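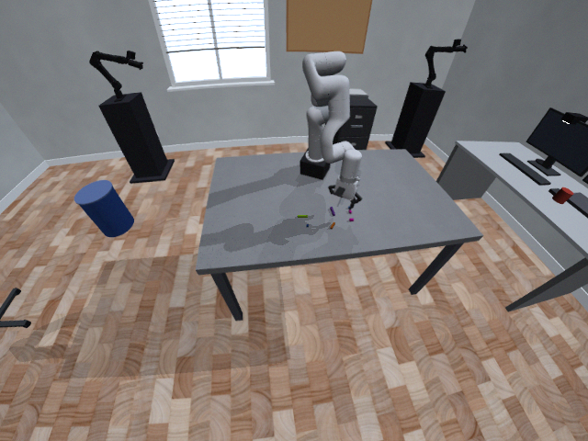
Simulated workcell, room view. White arm on the center table with the gripper over the block cluster.

Funley Tabletop Blocks, stale-target release

Last revised May 28, 2025
Maintainers: Ingrid Szabo, Amos Hutchins (Bolside)
Status: usable with the exclusion list applied. Read Known fault before training.

Summary

Funley is a set of simulated pick and place episodes with small colored blocks on a gray table. It contains 867 episodes, each with rendered views, joint states, gripper commands, contact reports, and a task label. The episodes were generated with the Ostrowski controller running against the Sturkport room model. No physical arm was used.

The release is published with a fault in it. In 72 episodes the arm started its descent using a target left over from the previous episode. Those episodes have been kept and flagged so that the fault can be studied, and so that anyone who downloaded the first upload can identify them.

Known fault

Symptom: on the first motion after a reset, the gripper travels to a height and position that belong to the earlier block layout. Depending on the difference between layouts, the fingers stop above bare table, land on top of a block, or press into the table surface until the contact limit trips.

Cause: the reset routine cleared the block poses and the joint history but left the controller's target buffer alone. Normally the planner overwrites the buffer before the first motion step. When the planner took longer than 3 control ticks, the motion step ran first and consumed the old target. The delay occurred when the planner rejected its first grasp candidate, so the flagged episodes lean toward crowded layouts.

Why it was missed: the success check looked only at the final block position. In many flagged episodes the planner caught up, the arm recovered, and the block was placed correctly. These were logged as successes. Hutchins found the fault while plotting fingertip height against time and seeing a dip before the approach phase.

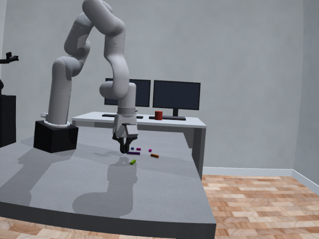

Fingertip clearance is the quantity to check first when auditing an episode. The dataset stores it as the vertical distance from the lower fingertip to the table plane, which says nothing about what is beside the fingers. With the fingertips close together and pointing down at the left end of the purple bar, as in this view, a small lateral error puts them on the bar, while the same error over the bare stretch between the two magenta pieces would touch nothing. For that reason the audit script reads clearance together with the contact report. A low clearance with no contact is not flagged by itself.

Severity levels

Each flagged episode has a severity field.

level a: stale target consumed, no contact of any kind
level b: contact with a block, block displaced, limit not tripped
level c: contact limit tripped, episode ended early

Level c episodes are short and have no placement phase. Do not pad them.

Fix

The target buffer is now cleared on reset, and the motion step refuses to run until the planner has written a target with the current episode number. If none arrives within 8 ticks, the episode is aborted and logged as a planner timeout. Szabo reran the original seeds with the fix in place. The stale read did not recur. The rerun is not part of this release, as the new episodes differ in timing from the originals and should not be mixed with them.

Use on hardware

Do not replay level b or level c trajectories on a real arm. The contact limit in the simulator ends the episode immediately. A real arm has stopping distance, and the recorded commands continue to push downward for the tick in which the limit is reached.

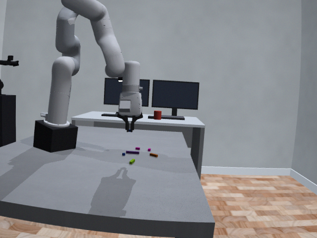 Can the flagged episodes be repaired by cutting off the first motion?
Cutting is safe for level a only. In level b the block has already moved by the time the arm recovers, so the remaining trajectory no longer matches the starting layout in the label. Level c has nothing left after the cut.

Files

episodes/ one folder per episode
exclude.txt flagged episode numbers, one per line
severity.csv episode number, level, tick of first contact
audit.py clearance and contact check

Other limitations

Block friction is a single value for all colors. Cast shadows come from fixed lights and do not vary between episodes. The task label for orange blocks reads "brown" in part of the set; a corrected label file is planned for June.

Report further problems to the maintainers with the episode number and the tick.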